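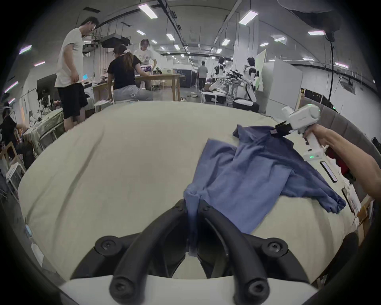
When does the Puddale swap shop reopen?
The second week of April, at 10 in the morning, in the old library annexe on the Stadance side of the green.

Minutes of the Puddale Clothes Swap planning meeting, March

Opening
The meeting began at 7 in the evening with 12 members present. Minutes of the last meeting were agreed, with one spelling put right (it's Prasertsri Lane, two r's and two s's).

Winter swap
What a day! 119 people came through the door and 2323 items changed hands, our best yet. Children's coats went within the first hour and we could have shifted twice as many. Shoes were slow again, so it was agreed to take only pairs in good nick from now on.

Rails and hangers
We own 70 hangers and need a lot more. The Resex shop on the high street is clearing its old stock and will let us have a boxful if we collect. Agreed to say yes, with thanks.

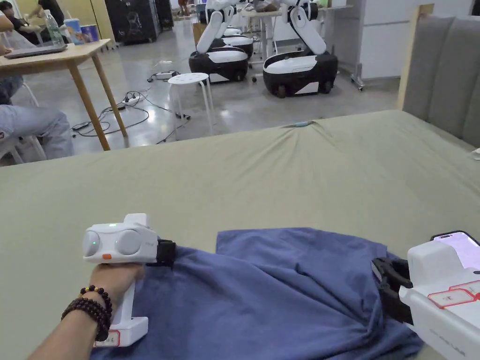 Sorting will be done the evening before, by size first and then by type, as the mixed tables last time had everyone rummaging. Shirts and blouses get their own rail. Anything with a missing button goes to the mending corner, which was a huge hit in winter and will have two tables this time, plus a better lamp.

Tokens
One token per item, as before. A suggestion to give two for winter coats was warmly received and carried.

Any other business
Could we have proper tea this time, in a pot? Yes please, all round. The urn needs descaling first.

Next meeting
First week of April, same room, 7 in the evening. Please bring spare bags.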